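Speaker notes: Tea breaks, and why I stopped cancelling them
Dunstan Hall, Monday, October 3, 2022
Forty minutes plus questions

Opening

Wait for the doors to shut. Say hello, say who I am, thank Tianyou Liang for the invitation and for sorting out the train. Don't tell the train story, it goes on for ages.

Start with the confession. When I took over the office at Rinitico I cancelled the afternoon tea break in my second week. I'd looked at the diary and seen fifteen minutes blocked out for everybody, every day, and I thought, well, that's an easy win! I was very pleased with myself. I sent an email with a bullet list in it.

Pause here. People usually groan.

What went wrong

Keep this bit brisk. By April the place had gone quiet in a way I didn't like. People were still making tea, of course they were, but they were making it one at a time and carrying it back to their desks. The design lot had stopped talking to the orders lot. We sent out a batch of 262 catalogues with last year's prices in, and when I went round asking, two different people had noticed and neither had known who to tell. They used to tell each other at three o'clock over the biscuits.

(Say the number slowly. Somebody from the Cultdale branch may be in the room, so be nice about it, they were the ones who rang up and warned us.)

Then the reprint bill, 700 pounds. I could have bought a lot of biscuits.

Bringing it back

I want to be fair to myself here, I did try to be clever about it first. I tried a "huddle". I tried a sign-up sheet. The huddle had an agenda and everyone stood there with their arms folded. Get them to put their hands up if they've had one of these at work. Let them have a laugh.

What worked was much duller. Same time, same table, kettle already on. I stopped announcing it. I took the laptop off the table. I turned up and said nothing about work for the first few minutes, which was murder for me, as anyone who knows me will tell you.

Now the tea box slide. Take your time, people love a tea box. 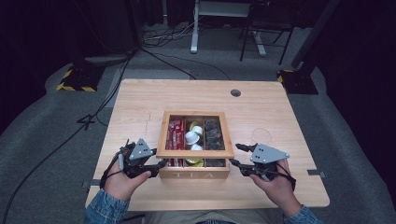

Slide 6: Tea box with the lid off. Red-and-white sticks on the left, round white ones in the middle.

Talk about choice. If there's only one sort of tea, people grab it and go. If there's a box with compartments, they stop and have a poke about, and while they're doing that somebody else turns up wanting to have a poke about as well. That's your conversation started, and you haven't had to do a thing. My gran did exactly this with a tin of buttons when she wanted us children to stop squabbling. (Button story if running early, skip if not.)

Mention that you don't need anything posh. A shoebox will do. My first one at Rinitico was a shoebox.

The people who don't drink tea

Somebody always asks about this so get in first. I got it wrong for months. I called it the tea break, I bought tea, and there was a lad in dispatch who never came, and I had him down as shy. He wasn't shy at all, he just can't stand hot drinks! He thought it wasn't meant for him. One jug of squash and he was there every single day, and you couldn't get a word in.

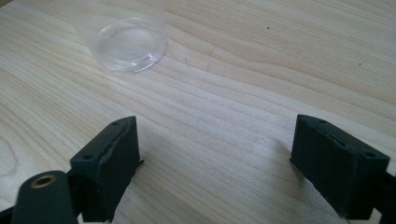

Slide 9: Clear plastic cup.

So put cold drinks out as well. Put water out. Don't make anyone ask for it. The same goes for people who are fasting, or off caffeine, or who just want to sit down for a bit with nothing in their hands. Slow down on this part, I rushed it when I did the talk at Brellari and it's the part people wrote to me about afterwards.

Part-timers too. If your break is at three and half your people leave at two, you've got a break for half your people. We moved ours twice before it settled.

How I know it helped

Own up that I'm no researcher. What I did was keep a notebook for 23 weeks and jot down any problem that got mentioned at the table before it turned up in my inbox. There were 43. Some were tiny (a wonky shelf, a customer who'd moved house), a couple would have been properly expensive. Hold up the notebook. Mind the coffee stain, somebody will point it out.

Don't claim it pays for itself. I believe it does, but I can't prove it and there's usually an accountant near the front.

Questions

Likely ones:
What about people working from home? Say what we tried, and that the video version flopped. Ask the room, they generally have better ideas than me.
Who washes up? Whoever's asked me a question about the budget that day. (Joke. It's a rota.)
How long should it be? Fifteen minutes, and don't look at your watch.

Finish by ten to four. Tianyou says the urn goes on at quarter to and I'm not to keep them from it.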